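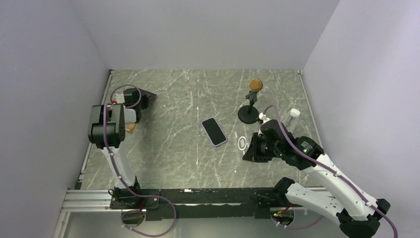 Subtitles, please. Every time. Saw Kekana on Friday, the dubbed print, and it's a different movie. Flatter. The grandmother sounds like she's reading a bus schedule.

Haruto Katayama drew her scenes by hand, two years of it, and all those little pauses before she answers are gone. Filled in. Someone decided quiet was a mistake.

I know, kids can't read that fast. Fine, so run the dub at noon. But the Horatlow has 315 seats and not one subtitled show after 6 pm?? Adults buy tickets too. Lesego Magagula's voice work in the original is teh whole reason to go, she barely raises it and you still jump.

And no, I'm not a snob. I grew up on dubs. Loved them. Still want the choice. Put the subtitled one back on by July, even if its only a late show.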